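Zandik House Restoration: Progress Report to the Lagman Fund
Prepared by Rosalinda Ignacio, project manager
Sun 15 December

Work on the house at Clurkport has moved from the roof to the upper floor. The slates on the north slope are back on, with 1,671 of the old ones reused and the rest bought from a salvage yard in Noststead. The chimney was repointed in lime mortar and the temporary cover came down the same week.

Upstairs, the two front bedrooms have been stripped back to lath. We found rot in the window header on the street side – it ran farther than the survey showed – and the carpenter cut out 45 inches of timber and spliced in new oak.

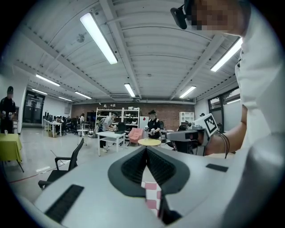 The header repair cost $3,600, which we took from contingency. Almost half of the contingency is still unspent. We are not asking for more money at this stage, but we would like to move the leftover scaffolding amount into the window line. Please let us know if that needs a separate form.

Sash windows: four have been rebuilt and rehung. The landing window is still at the joiner's shop. Its original glass is cracked in the lower pane and will be replaced to match.

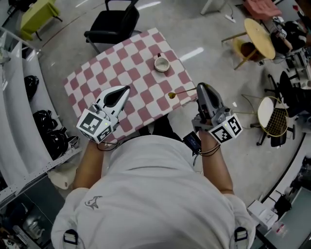

Reading time: 2 minutes

Plumbing is behind. The old lead supply pipe has to be replaced from the street, and the permit has not come through. Dexter Quiambao has been in touch with the city office and expects an answer after the holidays. Until then the bathroom floor stays open and the plasterers will work at the front of the house only.

Next period: plaster in the front bedrooms, stair rail repair, first coat of paint on the porch if the weather allows. The next report is due in March and will include the revised budget sheet.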